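Cómo hacer que las flores cortadas duren más en casa

Cada vez que entra un ramo por la puerta me pasa lo mismo: quiero ponerlo enseguida en agua y sentarme a mirarlo, y luego me arrepiento de no haberle dedicado diez minutos más. Con esos diez minutos, un ramo corriente aguanta en mi salón una semana larga, y los claveles bastante más (¡son unos campeones!).

Lo primero es el jarrón. Lávalo con agua muy caliente y unas gotas de jabón, aunque lo hayas guardado limpio, y aclara a conciencia. Si el cuello es estrecho y no entra la mano, echa un puñado de arroz crudo con vinagre y agita un buen rato. Yo tengo uno de Rotton, alto y con la boca pequeñita, que no hay otra manera de dejarlo transparente.

Después, los tallos. Corta dos centímetros en diagonal con una tijera bien afilada — las de cocina suelen aplastar más que cortar — y quita todas las hojas que vayan a quedar bajo el agua. Las rosas agradecen el agua templada; los tulipanes la prefieren fría y poca, tres o cuatro dedos. Los narcisos, que en marzo me traigo a brazadas, sueltan una savia que perjudica a las demás flores, así que pasan una noche solos en un cubo antes de mezclarse con nadie.

Para el agua uso el sobrecito de Prutico que me dan en la floristería. Cuando se me acaba, una cucharadita de azúcar y unas gotas de lejía por litro hacen un papel muy digno. Cambia el agua cada dos días, y cada vez que la cambies, recorta otro poquito.

El sitio también cuenta. Lejos del radiador, del sol directo y, sobre todo, del frutero: las manzanas y los plátanos maduros desprenden un gas que marchita los pétalos a una velocidad que da pena.

Y si una rosa agacha la cabeza, no la tires todavía. Recórtala, envuélvela en papel de periódico y déjala un par de horas en agua templada hasta el cuello. 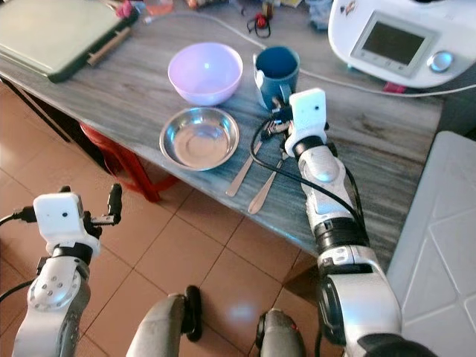

Con las hortensias hay que ir un paso más allá, porque beben también por los pétalos: sumerge la cabeza entera en agua fresca media hora, escúrrela con cuidado y vuelve a cortarle el tallo antes de devolverla al jarrón.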